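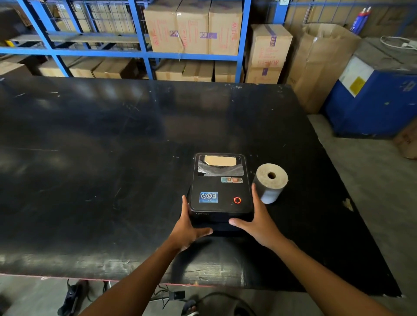 I'm after a helper for my little seed and spice business, and I'd love it to be someone from Grinville or close by. I run Usus out of the back of my house, which sounds grander than it is – it's me, a lot of shelves and a kettle that never gets a rest!

The job is 19 hours a week, mornings only, starting in March. You'd be weighing, bagging, labelling and taking parcels down to the post office before the 4 o'clock collection (we take turns at that bit). I sell 229 different seeds and spices, so you'll need to be happy reading small print and putting things back where they came from. I'm fussy about that, sorry. 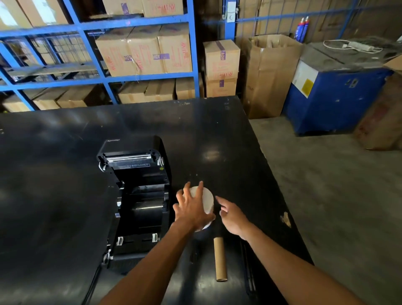

You don't need to know a thing about gardening or cooking. I didn't when I started, and I once sent a lady in Dononton a bag of fennel when she'd asked for dill. She was lovely about it. What I do need is someone who turns up, doesn't mind the radio and can lift a sack without doing themselves a mischief. A driving licence would be handy, as I pick up stock from Triệu every other week and it'd be nice to share the driving.

Pay is 800 a month, plus as much cumin as you can carry home. There's parking on the street and a garden to eat your lunch in when it's dry.

If you fancy it, write me a few lines about yourself and what you've done before – no need for a proper CV. Pop it through the door or send it using the contact form on the shop page, and please say which mornings you can't do.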